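Goalkeeper distribution at Juton, first half of the season

I keep a spreadsheet of every pass our goalkeepers attempt. It started as a way of settling an argument with Pravesh Nkosi about whether Ruan Steyn kicks long too often, and it has outlived the argument by two seasons. The sheet for the current campaign now stands at 1,601 rows, and the league is on its winter break, so I have written up what is in it.

First, the definitions, which have changed since last year. A pass is any ball the keeper plays with foot or hand after gaining control, plus goal kicks and free kicks taken from inside the box. Clearances under pressure are logged on a separate tab and are excluded. A pass is long if it first touches a player or the ground beyond the center circle. It is complete if a teammate has the next controlled touch. Flick-ons that reach a teammate count as complete, which they did not last season. I re-coded last season's rows to match, and that came to 1,525 passes over the same stretch of fixtures. The two sets can be compared directly.

The volume has gone up and the reason is mostly the back line. Sibusiso Rampersad moved from right back to the left of the central pair in the second game, and the keeper now has a left-footed option standing level with the penalty spot on goal kicks. Last season that player started at the edge of the box and had his back to the press by the time the ball reached him. The new starting position is worth a few extra short passes a match. Most of them come straight back to the keeper, who then counts for another row.

Completion on short passes is close to total and tells you very little. I have stopped charting it.

Long passes are where the argument used to be. Steyn's long completion against the press was poor in the opening month and has improved since. I looked at where the balls land. Early on he was aiming at the center forward, who was marked from behind and had a midfielder sitting in front of him. Since the away game at Trirkent he has been aiming at the right touchline, at the fullback's opponent, who is usually a short winger tracking back. The ball travels no farther. It is contested by a smaller man, and if it goes out it is a throw-in 60 yards from goal. I consider that a coaching decision and a good one.

Tobiloba Osagie played 8 matches while Steyn was out with the finger. His sample is too small for the long passes to mean much. Two things are still visible in it. He throws more, and he releases the ball faster after a catch. I timed the release from full control to the ball leaving hand or foot, using the broadcast clock, so treat anything under a second as noise. The gap between the two keepers is bigger than that. Against Fourie it led directly to the second goal, which started from a corner he caught at the near post.

The finger. The club statement said a tendon repair on the right hand and left it there. I have had several emails asking what that does to a keeper's throwing. I don't know. I have no medical training and the sheet does not have a column for it.

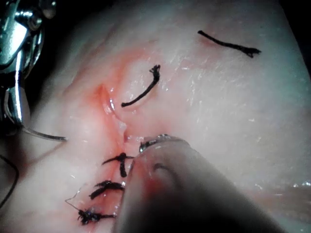
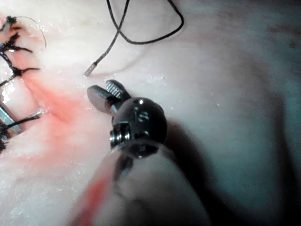

What I can report is what the rows show since he came back. Steyn is throwing less with the right hand and rolling the ball out more. His punches are down, but he never punched much and the change could be the opposition. His kicking is unchanged, as you would expect.

Some notes on error. I log from the broadcast feed, and the director cuts to replays during restarts more often than I would like. When I can't see the release, I leave the timing cell blank and log only the outcome. There are 73 blanks this season. They cluster in home games, where the replay package is longer. Lungile Coetzee has logged two matches independently so that we could compare, and we disagreed mainly on what counts as pressure. Her threshold is a defender within five yards and closing. Mine was vaguer, and I have switched to hers from the Kando match onward. The earlier rows keep the old coding until I find the time to go through them again.

The next thing I want to add is the position of the nearest defensive midfielder at the moment of release. That needs the tactical camera, and the club puts that up for cup matches only. If anyone has the wide footage from the league games in May, my address is on the contact page.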